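Home | Stories | Poems | Submit | Masthead | Log in

Filed under: Flash Fiction, Domestic Trouble

Some Assembly

February 13, 2022

The shelf unit was called the Jendwood, and it came with 3 pages of instructions and a phone number that rang in an empty building. Sunita Kincaid had bought it in December, in the week after her husband left with the good bookcase, and had let it sit by the door since then like a relative waiting for a ride.

She read page one standing up. Page one thanked her for choosing Pledik. Page two showed a bald man with no mouth holding a tube, and beside him the same man holding the same tube with a large X through him. Sunita looked from one to the other for some time. He seemed equally happy in both.

"What did he do wrong?" she asked the cat, who was in the box.

She spread the black cloth over the table, the crinkled one from her mother-in-law's funeral lunch, and laid the big white plastic base on top. It had ribs and recesses and a brace running across it on the diagonal, and it looked like something you'd lift out of a dead refrigerator. The tube went into the base. So said page two.
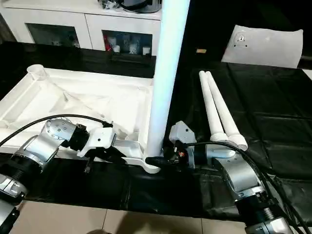 Page three said to press until a click was heard. She pressed. She leaned, then stood on a chair and leaned from there, with her full weight and a few remarks about Pledik. The click, when it came, was in her shoulder.

At nine she called Warrier from downstairs, who had once put up a shed. He walked all the way around the table with his hands behind his back, like a man at an auction.

"It's upside down," he said.

"Which part?"

He gave this some thought. "How much was it?"

She told him. He went home and came back with a mallet and half a lemon cake, and they ate the cake. By midnight there was one tube standing up straight in one plastic base, and neither of them would breathe near it.

"You could put a hat on it," Warrier said.

She put a hat on it. It was her husband's, and it had never looked so good on anyone.

Posted in Flash Fiction | 1,439 reads

More from this section
The Stevosix Warranty
My Landlord's Piano
A Short History of the Spare Key
30 Days of Soup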